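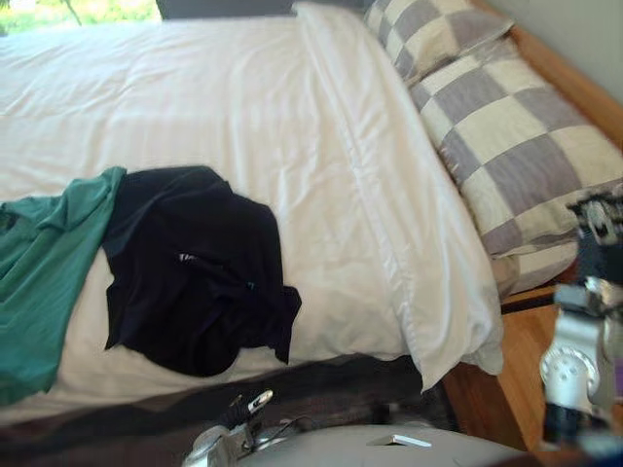

About Us

Hi, and welcome to Tornik! We're a small shop that teaches two-armed robots to do bedroom chores, and I'm the one who writes these pages (and answers the phone most mornings). We started inside Trendex, back when they still sold hotel linen, and moved out on our own one May with a van and a lot of spare pillowcases. Our building on Buthelezi Street went up in 1898 as a mattress works, so I like to think we fit right in.

What We Do

Our main product is Hever, a tidy-up service for guesthouses and small inns. You rent the robot by the month and we set it up in your rooms. It picks clothes up off the bed, pulls the duvet straight and puts the pillows back. Clothes are the hard part – a shirt never lands the same way twice, and a dark tee in a heap can have its sleeves just about anywhere. We practice with ordinary shirts on ordinary bedding, and every Hever gets 300 practice rounds before it goes out the door.

Setup takes 2 visits. On the first one we measure the bed and the floor space beside it, and on the second we run the whole routine with you in the room. We ask for 40 inches of clear floor at the foot of the bed. Bunk beds are a no for now, sorry! 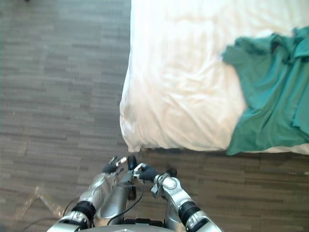

Marigold Inn wrote to us that the duvet comes out neat and the pillows do too, but they still fold the shirts themselves and would love to see that get faster. So would we – folding is what we're working on this year, and monthly customers will get it at no extra charge.

Want to see a Hever at work? Call before noon and ask for a visit.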